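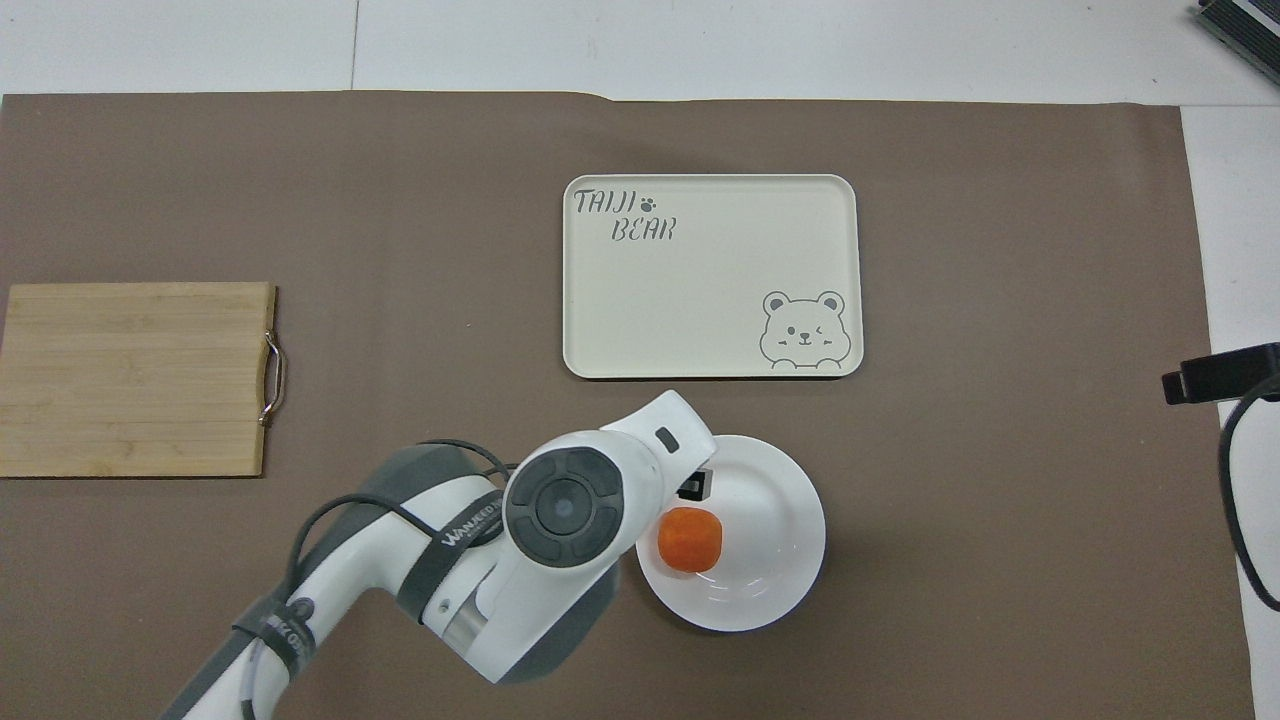
*Cell 2, paper down, plate and tray in their usual spots. Orange cube is the test piece.*

## Paper mat vs. bare table, and my cables (again)

**kravchuk_s** (thread starter)

Posting my setup before somebody tells me to. One arm, white tabletop, brown paper over most of it, bear tray at the top, plate below it, cutting board on the left. The job is pick up the thing, put the thing on the other thing. My niece could do it at age two and she didn't need a calibration routine.

Trouble is the grip height. I set it in the morning, run 80 picks, all fine. By afternoon the fingers are coming down low enough to nudge the plate. I re-zero, it behaves, next day the same comedy. The arm runs on the stock Duvano controller, old firmware, no drift that I can find when I jog it to the reference pin.

Things I have already done:

- tightened the base bolts
- swapped the finger pads
- re-taught the plate position, more than once
- spoken to it firmly

Ideas?

---

**flatbed_morris**

It's the paper. It's always the paper. You have a fold near the top edge that I can see from my couch. Paper takes on moisture, it lifts, your plate rides up with it, and the arm goes exactly where you told it to go this morning. Take it off and run on the bare table.

---

**kravchuk_s**

The fold is up past the tray. The plate is nowhere near it. Also, bare white table under a white plate, and the vision side can't find the rim. I went brown for a reason.

---

**flatbed_morris**

Then paint the table.

---

**kravchuk_s**

It's a rented bench. I'll let you call them.

---

**odd_torque**

I'd look at the cables before the paper. You've got two of them looping out by that joint and a strap holding things to the lower link. How much slack when the wrist is at full reach? I had an Antoniuk arm that pulled itself off target by a hair every time the bundle went tight, and it got worse as the strap crept down the link during the day. Looked perfect at the reference pin because the pin was close in, where the cable had all the slack in the world.

Check:

1. Power off, brakes released, somebody holding the arm.
2. Move it by hand to the far side of the tray.
3. Watch the loops. If either one goes straight, you found it.
4. Mark the strap edge with a paint pen and look again after a day of running.

---

**flatbed_morris**

Cable pull doesn't give you a *height* error.

---

**odd_torque**

It does if the cable comes from underneath. Ask me how many plates.

---

**flatbed_morris**

How many plates?

---

**odd_torque**

19. They were the good ones, too.

---

**pim_in_packaging**

Different question. What's the black box on the bracket over on the right edge of the mat? If that's your side camera and it's mounted on top of the paper, then the paper matters after all, only for the other reason. The bracket creeps, the view tips, the height estimate goes with it. We clamp ours to the table and cut the paper around the foot.

---

**kravchuk_s**

Side camera, yes. And the bracket foot is sitting on the paper. I don't want to talk about it.

---

**flatbed_morris**

So it's the paper.

---

**pim_in_packaging**

It's the bracket.

---

**flatbed_morris**

Which is on the *paper*.

---

**rurusow_refugee**

I used to do service for Rurusow, so take this with the usual bitterness. Before anybody cuts anything, pull the fault log. If there's a run of 911s in it, that's the following-error warning on the old Duvano firmware, and the default is to log it and carry on without a word to you. A cable going tight will throw those. A camera on a wandering foot won't. Saves you two days of arguing with Morris.

---

**flatbed_morris**

Rude. Fair, but rude.

---

**kravchuk_s**

Pulled the log. No 911s. There's one entry from April complaining about the door switch, and this cell has no door.

Did the cable test anyway. Both loops still hang with the wrist out past the tray, so the strap is innocent for now. I put the paint mark on it.

Then I trimmed the paper around the bracket foot, clamped the foot straight to the table, recalibrated the side camera and started a run of 700 picks. Will report.

---

**odd_torque**

Same cube the whole time? Soft ones get squashed and then your grip height is a matter of opinion.

---

**kravchuk_s**

I rotate a few of them. Flaser sells them by the bag.

---

**kravchuk_s**

Run done. Height stayed put from start to finish and the plate didn't get nudged. Left it on overnight with the lights off and the camera lamp on, same result in the morning.

The mat stays. I'm changing it every week and taping the top edge down to get rid of that fold.

---

**flatbed_morris**

So you cut away the paper and it fixed the problem. I accept your apology.

---

**pim_in_packaging**

Check the clamp again in a month. Ours backed off a quarter turn and we went through this whole thread a second time, in person.

---

**odd_torque**

And look at the paint mark, please. I still don't trust that strap.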